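Behind the Pass: An Afternoon in the Kitchen at Skavia

Welcome to our little gallery! So many of you have asked what goes on through the swing door before we open, and I've been pestering the kitchen ever since. June is our busiest month, the room is small and everybody needs the same bit of table at the same moment, but they were very patient with me (and fed me twice, for which I'm still grateful).

We opened with 90 plates, all bought second-hand, and Ryan Wainwright was sure that would see us through for years. We now own 200, and on a full evening they go round and round so quickly that the plate stack seems to have a life of its own. 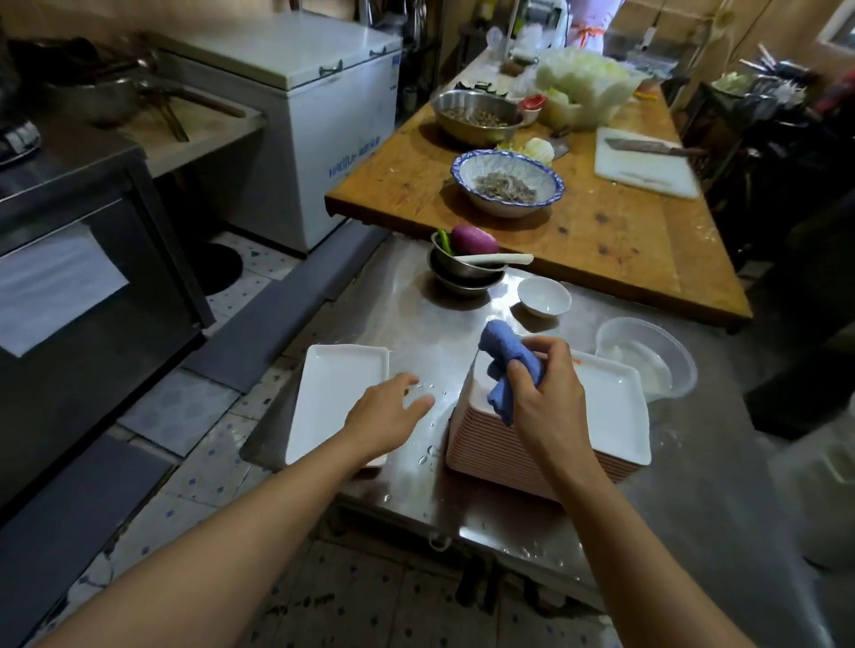

Wiping down the white plates with a blue cloth, with a purple onion, a green chilli and the wooden counter full of chopping behind.

I'm terribly fond of those rectangular plates. They're a nuisance to store and they fit nobody's cupboard, but a row of dumplings sits on them beautifully, and you can get a little dish of sauce on the end if you're careful. Every one gets a wipe round the edges before it goes out, and Ebony will send it straight back if she finds a smear.

The dumplings themselves are another story, and a long one! We folded 500 for the street party last summer and had to borrow freezer space from next door. Ryan still thinks we should have made 1000, and he'd like it known that he'll be trying for it this year. If you fancy an afternoon of folding, do come and knock at the side door after two o'clock. Aprons are on the hook.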